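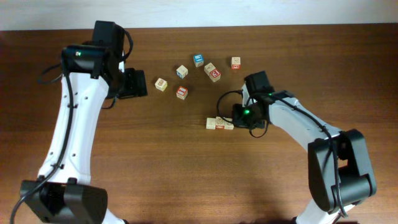
Two arms, one table, and a set of alphabet blocks to tidy.

Can a robot do my chores yet? Frequently asked questions

Updated 9th August

We run the home robotics open evenings at Clarley, and the same questions come up every time. We love getting them! Raelene Ruawai and Chang-ho Cha wrote these answers between them, so if the tone wobbles, you know why.

So, can they or can't they?
Some of them, some of the time, with a person close by. Picking up small solid things from a table is well within reach now. Folding a fitted sheet is a much longer story. If your idea of a chore is "put the blocks back in the box," we're getting somewhere, and it's thrilling to watch.

Why do you spend so long on toy blocks?
They're a terrific little problem. A cube is easy to hold if you come at it square and surprisingly awkward if it's sitting at an angle or leaning on its neighbor. Push one and you've moved two. Every family has a version of this job (ours is usually under the couch), and what an arm learns about closing gently on a small object carries over to bottle caps, dice, sugar cubes and so on.

Does it know what the letters say?
It can be set up to. Sorting by letter or by color is a separate piece of software from the grasping, and you can run one without the other. Chae-won Won is working on a spelling task for September. Short words only, please, she gets enough requests for "Mississippi."

Are two arms better than one?
For tidying a table, two arms can cover more of it, and each has a side it reaches comfortably. The tricky part is the middle, where they have to stay out of each other's way. For jobs like opening a jar you really do want the pair.

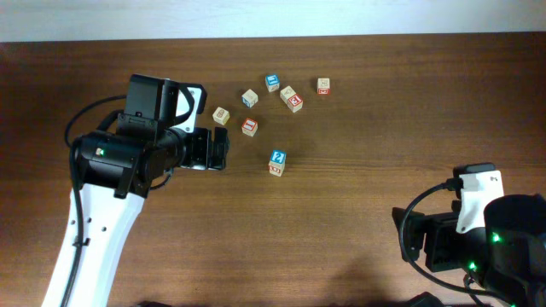 Numbers and letters both turn up on the blocks, at all sorts of angles.

How fast is it?
Slower than you. Slower than your four-year-old, if your four-year-old is in the mood. In our last long run we logged 300 pickup attempts, and the patience needed was considerable. Speed is coming along, but we'd take a steady arm over a quick one.

What happens when it drops something?
Usually it looks again and has another go. If it misses 3 times on the same object, our setup stops and waits for a person.

What about a workshop or a packing bench?
Good news there. A bench where the parts are the same every day is much kinder to a robot than a kitchen. Our friends at Saler, over in Paltivville, are trying it with small fittings, and we'll post their notes when they're ready.

Can I buy one to do this at home?
You can buy arms. You can't yet buy one that you unpack, point at the playroom and leave to it. Expect a hobby, and a really fun one.

Can children come to the open evenings?
Yes, from age 7, with an adult. Bring questions!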